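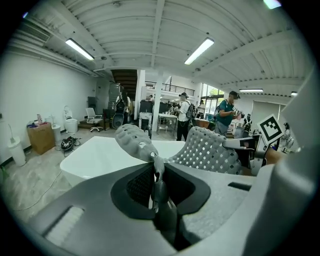 Povonham, a forum host with 515 member boards, changed how it ranks replies in October. Posts were once sorted by votes alone. The new order also weighs account age and how often a reader opens the full thread.

Elmarie Mahlangu, who maintains the ranking code, tested it on 17 boards first. Reports of abusive replies fell on all but two – both of them boards with very little traffic. Moderators can still switch back to the old order.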